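Gorkimberg 59-Count Black Garbage Bags: a long look at a humble thing
By Rhiannon Phillips

I have a soft spot for the small round bin in the den, and since October I've been lining it with these bags from Gorkimberg, with a spare hung on a stick-on hook right over it.

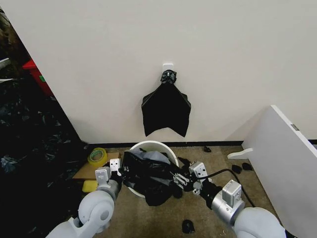
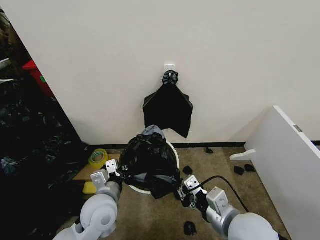
A spare on the hook, a liner at the bin

Reading time: 2 min | 368 views

The size is generous, and I mean generous! On a little bin you get folds everywhere, so plan on a minute of tucking (I push the extra down the outside and snug it under the rim). The plastic has a nice shine and hasn't split on me yet, though it does look thinner where you stretch it. My old Boychuk bags were stiffer, but oh, the smell.

Hanging one up was my sister's idea back in Clekley, and I love it. Twist the top, knot it, loop it over. Mine has stayed put for 20 days. I'd still like a drawstring, please, Gorkimberg.

Four stars, and I've already put a second box in the closet.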